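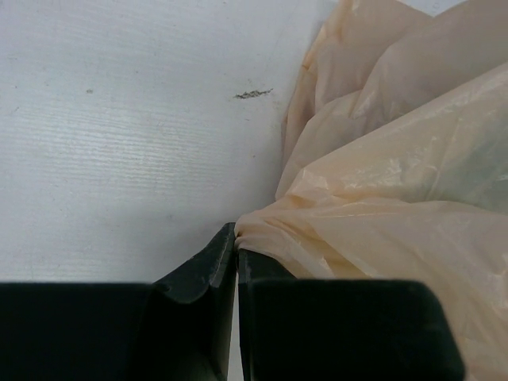 Wistcombe, March 2024

Scuff mark on a pale wood-grain tabletop, and will a coloured carrier bag stain it?

Posted by Olusska

Hello all, hoping someone has been through this. We've got a table with one of those whitish, slightly blue-grey tops with the fine wood grain running across it. We bought it in 2022 and it's the first piece of furniture I've owned that wasn't a hand-me-down, so I'm probably fussier about it than I should be.

There's a dark scuff on it now, a short, ragged grey-brown one. It doesn't look like much in dull light but once you've seen it you can't stop seeing it. There are a few tiny specks near it too, one sort of orangey brown and one greenish. I've tried a damp cloth and a bit of washing-up liquid, which shifted some crumbs and did nothing at all for the scuff.

The other thing is bags. We dump all the shopping on this table, and a lot of it comes home in those thin peachy see-through bags from the greengrocer. My sister-in-law swears that coloured plastic left lying on a white surface will turn it yellow. Is that true? I keep the bags to reuse as bin liners and they can sit there for days, all crumpled up. I'd like to get this sorted before April as we've got family staying over Easter and after.

Posted by Kuzmenko
96 helpful votes

I had a scuff very like that on a white desk — mine was from the rubber foot of a lamp. If yours is something that has rubbed off onto the top, it should come away. If it's a scratch through the surface, it won't. Run your fingernail across it very lightly. If your nail catches, stop there and think about a repair pen instead.

If it feels smooth, I'd go in this order:

Warm water with a drop of washing-up liquid, cloth left sitting on the mark for five minutes, then wipe along the grain.

A paste of bicarb and water, dabbed on with a fingertip and hardly any pressure.

A white melamine sponge, damp, two or three gentle strokes. Try it somewhere hidden first! These are slightly abrasive and can leave a dull patch on a shiny top, which you'll notice far more than the scuff when the light comes across it.

Dry it off properly after each go. The specks could be anything, food most likely, and a soft plastic scraper (an old loyalty card does it) usually lifts them.

As for the bags, I wouldn't worry about a few hours. Printed ones are a different matter, I've had ink come off on a worktop when the bag was damp underneath. Days at a time in a sunny spot, I'd move them. I fold mine into little triangles and they all live in a jar.

Posted by Starkix
26 helpful votes

Just use a pencil rubber. Clean white one. Worked on ours.

Agree about the melamine sponges, my mum took the shine off a whole cupboard door with one. Never heard of a plain bag staining anything but I hang ours on the back of the door anyway, otherwise we end up with 67 of them and no table.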